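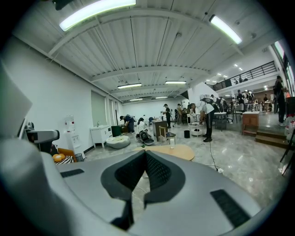

Home / Spaces / Gallery / Reader notes / Contact

Trollell hall: the big room

Trollell is the ground floor of the old Lindeleck building, and in March we started arranging it as one open room. The floor area is 74 square meters. We kept the gray marble-look floor and the white corrugated ceiling with its steel beams and tube lights. Most of the furniture is light enough for one person to move, and the layout changes from week to week.

Seating. There are chairs, but a lot of people prefer the floor. The round cushions were bought for that, and the low table goes with them. The orange chair has become the place for cushions with patterns on them.

Raised side. Wooden steps lead up to the platform, which has a side cabinet, a tall table and a white chair. It works well for anyone who wants to sit a little apart.

Water and sink. The dispenser and the sink cabinet share the wall with the window. Cups go back to the sink at the end of the day.

Oval table. Honey-colored top, rounded edges, clear legs. It came from Koech in 2 parts and took one evening to put together. The spiky green plant has its spot on the left half. The fried egg plush lives on the big floor cushion by the cabinet.

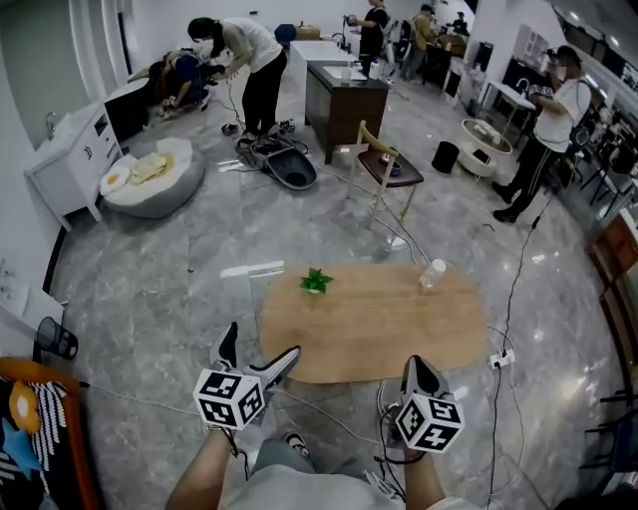 Sunee Thongsuk writes that a top like that should be oiled twice a year, and that plant pots need a saucer under them or they leave rings. We have ordered saucers.

Reader comments

Mahsa Shirazi: Is the platform open in the evening too? I'd like to bring up to 7 people for a reading group.

Trollell: Yes, until nine. Please put the chairs back.

Unnamed: We have the same kind of floor at Pranorar. Felt pads on every leg, and replace them often.

Previous / Next / Back to gallery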